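Lista de distribución: Salas de lectura y mobiliario
Asunto: Re: Acabado de las mesas de consulta, sala Janssen
Fecha: 19 de mayo de 2025

Estimados colegas:

En respuesta a la consulta remitida a esta lista por el responsable de la sala Janssen, y que se reproduce más abajo, la Unidad de Conservación Preventiva traslada a todos los centros adscritos los criterios vigentes para la limpieza, el mantenimiento y la renovación del acabado de las mesas de consulta. Se ruega su difusión entre el personal de sala y las empresas de limpieza contratadas.

> El responsable de la sala Janssen escribió:
>
> Buenos días:
>
> Tenemos previsto renovar antes de octubre el acabado de seis mesas de la sala principal. El barniz está muy gastado en el borde donde apoyan los antebrazos los lectores y hay cercos blanquecinos en dos de los tableros. El taller Dasar nos propone lijar por completo y aplicar un barniz brillante de poliuretano. La empresa de limpieza, por su parte, insiste en que bastaría con una cera con silicona, que ya utiliza en los despachos.
>
> ¿Existe algún criterio común? Nos preocupan sobre todo los reflejos, porque los lectores de microformas y los portátiles ya dan bastante guerra, y el plazo que debemos dejar antes de volver a poner documentos sobre la madera. También querríamos saber si el tono ha de coincidir con el de las mesas antiguas.
>
> Un saludo,
> Bereket Hadgu
> Sala Janssen

Sobre la propuesta del taller, esta Unidad desaconseja el lijado completo salvo que el tablero presente pérdidas profundas. Varias de las mesas de la red están chapadas, y el espesor de la chapa no siempre consta en la ficha del mueble. Antes de autorizar cualquier lijado debe levantarse un testigo en la cara inferior del tablero y adjuntarse el resultado al expediente. Cuando el desgaste se limite al canto, lo procedente es una limpieza en seco, un matizado muy ligero y la aplicación local del mismo tipo de acabado.

El barniz brillante queda excluido en las salas con iluminación cenital. Genera reflejos molestos, marca cada roce de los atriles y obliga a intervenir antes de lo necesario. Se admiten los acabados satinados y mates. En el depósito de Hidov se ha empleado el acabado Arent satinado, en dos manos, con resultado satisfactorio a juicio del personal. No supone una recomendación de compra; cada centro puede proponer un producto equivalente, acompañado de su ficha técnica.

Las ceras con silicona no deben utilizarse en ninguna superficie destinada a la consulta. La silicona se transfiere a las encuadernaciones y a las manos de los lectores, y además impide que un barniz posterior agarre de manera uniforme. Si ya se ha aplicado - aunque sea una sola vez - debe comunicarse por escrito al taller antes de que empiece el trabajo. La limpieza ordinaria se hará con paño de microfibra apenas humedecido y secado inmediato. Los pulverizadores no se usarán directamente sobre el tablero.

En cuanto a los cercos blanquecinos, conviene distinguir si están en el barniz o han alcanzado la madera. Los primeros suelen tratarse sin retirar el acabado. Los segundos, que tienden a oscurecer, requieren valoración del taller. Agradeceríamos que se nos remitieran imágenes con luz rasante de los dos tableros afectados, con una escala al lado.

Plazos. Ningún documento podrá colocarse sobre un tablero recién acabado hasta transcurridas tres semanas, con la sala ventilada y sin olor apreciable. Durante ese tiempo la mesa puede utilizarse para portátiles o material de referencia moderno, siempre con fieltro o secante interpuesto. Los centros que no puedan prescindir de los puestos de lectura deberán escalonar la intervención. Para la sala Janssen proponemos dos turnos de tres mesas, lo que permitiría atender a los lectores habituales. El registro del último ejercicio recoge 647 consultas presenciales en esa sala, y la mayor parte no admite traslado a otra sede.

Inventario. Toda intervención se anotará en la ficha del mueble con indicación del producto, el lote, el número de manos y la persona que la realiza. Las fichas en papel siguen siendo válidas, pero pedimos una copia digitalizada. Las mesas con placa o con marcas de fabricante se tratarán sin desmontar estos elementos.

Las solicitudes de intervención se enviarán a esta Unidad por el procedimiento habitual. Quedan sin efecto las instrucciones anteriores en lo que se opongan a este mensaje.

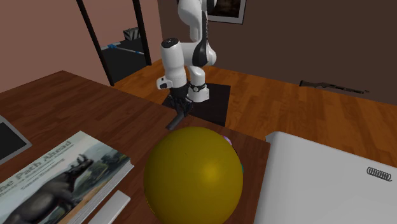
La igualación del tono entre mesas antiguas y nuevas no es obligatoria, aunque sí recomendable cuando ambas comparten sala. El criterio de la Unidad es aproximarse al color del conjunto sin ocultar la veta, y para ello deben prepararse muestras sobre la misma especie de madera y valorarlas en el lugar definitivo, con la luz de trabajo encendida. Un marrón rojizo de superficie lisa y veta tenue, como el de la mesa de la imagen, resulta adecuado para la mayoría de nuestras salas. Conviene comprobar las muestras también junto al suelo, en especial cuando este sea asimismo de madera, y conservar una de ellas, firmada en el reverso, con el expediente.

Atentamente,

Unidad de Conservación Preventiva
Servicio de Salas y Mobiliario

Comentarios (3)

Bereket Hadgu: Muchas gracias por la respuesta. Aceptamos los dos turnos. Enviaremos las imágenes de los cercos en cuanto se despejen las mesas.

Sala de mapas: ¿El plazo de tres semanas se aplica también a los cantos retocados? En nuestro caso los planos cuelgan por el borde.

Unidad de Conservación Preventiva: Sí, se aplica a cualquier zona con la que el documento pueda entrar en contacto.

Mensajes relacionados

- Fieltros y secantes: proveedores admitidos
- Atriles de espuma, limpieza y sustitución
- Depósito de Hidov: traslado de sillas de lectura
- Modelo de ficha de mueble (versión revisada)

Contacto: administración de la lista | © Servicio de Salas y Mobiliario | Volver arriba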